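Robot Teaching Operators, two-arm station
Giannakopoulos, Dratthorpe site
Part time and full time

We are hiring people to drive a pair of robot arms by hand and record what they do. The recordings go into Urneo, our learning system for sorting and packing. Urneo learns from examples made by people, so the quality of the job depends on the person at the controls.

Most of the current work is bin sorting. You move household items into, out of and between plastic bins on a table, using the left arm, the right arm or both, following a task card. One completed card is one example.

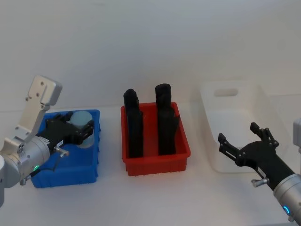
The target for this task set is 2000 accepted examples. We have 1581. A new set starts in August, and operators who do well on this one will be kept on for it.

What you will do

Set up the bins and items to match the card.
Record the task at a steady pace, without long stops.
Mark each recording as good, fair or discard, and note any drops or missed grasps.
Change the starting layout between recordings. Items go in at different spots and angles. 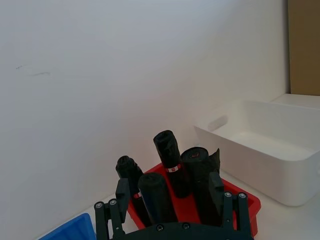 Dark items standing close together take more care than single ones. You will be trained on these in your second week, after you have passed the basic cards. Wrist camera views are checked along with the head view, and a recording is discarded if either one is missing.

What we ask for

Steady hands and patience with repeated work. You should be able to sit or stand at a station for 50 minutes between breaks and read written instructions in English. Experience with games, sewing, lab work or assembly is useful. No degree and no programming needed. 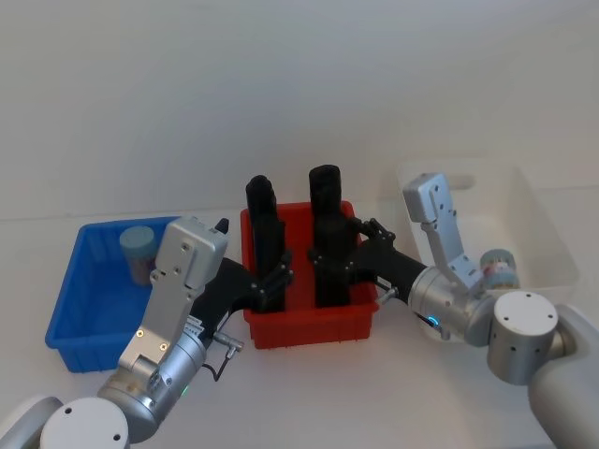
Training is paid and lasts 9 working days. Lejla Nikolaidis runs it. Shifts start at 7:30 a.m. or 1 p.m., and you can state a preference. Lockers and parking are on site.

How to apply

Send a short letter and your available hours to Vangelis Stefanou at the Dratthorpe office, and quote job number 49. A resume is welcome but not required. Applicants we want to meet will be asked in for a one-hour tryout at the station, also paid.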